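Thread: grasping shiny, shallow dishes from the wrist view only. Method and one result from the Cerncombe bench.

1/ The failure we keep hitting is the low rim. A shallow glazed plate gives the gripper very little wall to hold, and the glaze throws highlights that the pose estimator reads as edges. 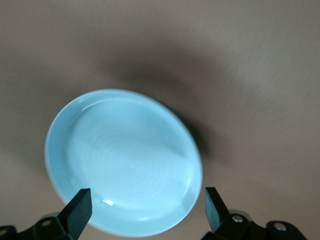

Requena group asked under the first post whether a depth sensor wouldn't settle this in an afternoon, and why anyone would still do it from color alone.

2/ Fair question. We tried depth first. On glossy glaze at short range our sensor returned holes exactly where the highlights sat, and filling them moved the rim estimate more than the color error did.

3/ Method, short version. The policy (Drurnon) takes wrist color plus finger opening. We added one auxiliary head that predicts the rim as a closed curve. Highlights are bright but don't close. The loss punishes open curves.

4/ Training set: 795 teleoperated grasps over 13 dishes. Lighting was shifted between sessions, dish position randomized, camera mount left alone. 4 dishes were held out entirely.

5/ Result: on the held-out dishes, about 90 percent of grasps lifted and held. The same policy without the rim head did clearly worse, mostly by closing on a highlight inside the base.

6/ What still fails: hard shadow on the far side of the rim. The head sometimes follows the shadow's arc, which runs near enough to parallel that the curve closes anyway. Shadow augmentation helped a little — less than we'd hoped.

7/ Not tested: stacked dishes, clear glass, anything with food on it. Please don't quote the number for those.

8/ The Justthorpe bench is repeating the held-out runs with a different finger pad. Config files go up with their results, 20th December.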